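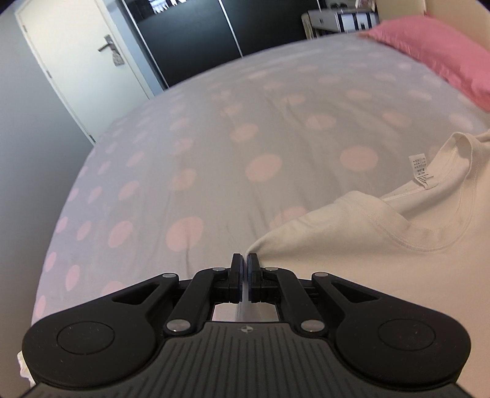 Learning to fold from hands, before arms

Savita Yadav does not begin with the robot when she explains her research. She begins with the shoulder of a shirt.

"If you take a shirt at the wrong place, everything after is more difficult," she says. "The sleeve falls inside, the neck turns over, and you must start again. People know this without thinking. I want the policy to know it too."

Yadav leads the soft goods work at Zurnen, where a small group trains robot arms to handle clothes and bed linen. For many years the usual way was to drive the arm from a distance and record what it did. She did this herself, at Binberg, and remembers it as slow work. "One fold could take me minutes. After lunch I was always worse than before lunch."

Her present method leaves the arm out of the recording. A person holds a gripper in the hand, with a camera fixed on it, and does the task in an ordinary home. The arm learns later, from the video and from the measured path of the hand. The group collected 1628 demonstrations in this way, in 94 bedrooms.

I asked why bedrooms, when a laboratory has good tables.

"A table is flat and hard and it stays where it is," she says. "A bed is soft. You press, and it goes down, and the cloth moves with it. Also the sheets have patterns, dots, stripes, and the light comes from one side only. When we trained on tables, the arm was good on tables."

The result she is most careful about concerns the first grasp. In the old data, people took the garment wherever it was easy to reach. For the new data, her colleague Rostislav Baláž wrote one instruction: take the shoulder or the corner of the sleeve first, close slowly, and wait a moment before lifting. The policy trained on these recordings needed fewer second attempts. Yadav will not give a percentage until the trials at Hirdale are repeated.

"Rostislav thinks the waiting is what helps," she says. "I think it is the place of the grasp. We changed both together, so for now we are both allowed to be right — it was a mistake in the plan, and it was my plan."

There are other weak points. Thin cloth often comes up in two layers. Dark clothes on dark sheets are still a problem, and the camera loses its position when the hand turns too fast. Of the seven garment types in the study, the hooded ones gave the poorest results, and she has put them aside until December.

She also wants to know how much the habits of one person matter. Perla Beltrán, who recorded more than anybody else in the group, is left-handed, and some of the learned motions look very much like hers. "I can recognize Perla in the arm," Yadav says. "It is nice to see, but I must measure it."

The next recordings will separate the two changes, with the waiting in one half and without it in the other.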